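Bralen pick-and-place study: gallery and notes

Posted June 2025 by Duygu Keskin

Aicha Ramadan asked me to put up a page to go with the Bralen write-up, and I agreed on the condition that I could write the captions myself. I ran a good share of the trials and I am less impressed by our headline result than the summary on the front page is. Readers who only want the success rates can get them from the write-up. The notes on this page are for people who plan to reuse the method, or who have to decide whether to believe it.

A short reminder of the claim. Bralen is a way of training an arm to pick things up and put them where they belong from a small number of demonstrations, 100 per task in our case, on top of a general policy that was trained beforehand on 4,000 recorded episodes. The comparison method, Surnura, gets 800 demonstrations per task and no general policy underneath. Bralen comes out ahead. That much is true, and I have been through the logs twice looking for a mistake in it.

What I don't accept is the sentence that says Bralen "needs one eighth of the data." It needs one eighth of the data you collect last. The 4,000 episodes came from somewhere, and most of them came from our own lab in Kurtuluş, on the same kind of arm, over the same kind of table. If I had been a reviewer I would have asked for the total.
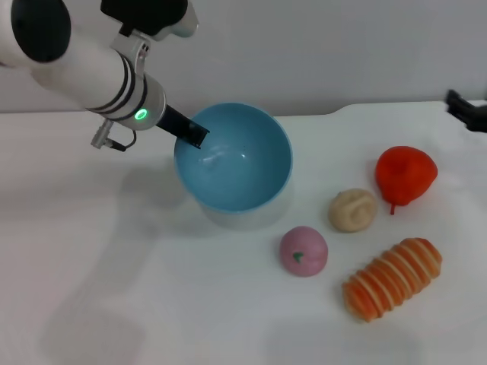
Sorting into a container is the task we quote most often, and it is the one I trust least. The policy is told to put a named item in the bowl and is scored on whether the item ends up inside. Position matters far more than the write-up admits. The peach lies right next to the bowl, with the bun just beyond it, while the pear is farther off to the right, and a score that gives the same point for a short trip and a long one will flatter any method that is good at short trips. I asked for the results split by distance. They exist, in a spreadsheet, and they should be in the main table.

The background bothers me too. White table, plain wall behind it, bright even light. A policy can learn a lot about a setup like that without learning much about food or bowls. When people say the method "generalizes to new objects," please read it as new objects on this table. We did 26 trials on a patterned tablecloth in the spare room and they went badly enough that we called them preliminary. I would have called them a result.

Then there are the toys themselves. Play food is cheap, it doesn't rot, and every lab can get some. It also comes in strong colors, and a pear that is red-orange all over is an easy thing to find. The shapes are more of a test. A loaf with ridges along it and a rounded fruit don't ask for the same grip, and the failures we logged were mostly at the grip: the named item was the one the arm went for, and then it slid out. A wrong choice of item was rare. For a method sold on its understanding of language, I'd have liked a harder naming test, such as two items of the same color, or an instruction that describes the item without naming it.

A word on the scoring, which Aicha and I still disagree about. An item that hit the rim and fell in counted as a success. An item that hit the rim and fell out counted as a failure. Her view is that the task is done or it isn't. Mine is that those two trials are the same behavior with different luck, and that we should report the rim hits in their own column. The comparison with Surnura was scored by the same rule, so the ranking is fair. The absolute numbers are softer than they look.

Credit where it is due: the retry behavior is good. After a missed grasp the arm backs off and comes in from a different angle, and no one programmed that. Surnura tends to repeat the same miss until time runs out. If the paper had been about retries I would have had very little to complain about.

We are moving the setup to the Rurkton building in August and will run the container task again there, with a different table and with someone outside the project placing the items. I have asked that the person doing the scoring not be told which method is running. Aicha has agreed to that, and to the distance split. The rim column is still under discussion.

Corrections to this page can go to either of us. Requests for the trial logs should go to Aicha, who keeps the complete set.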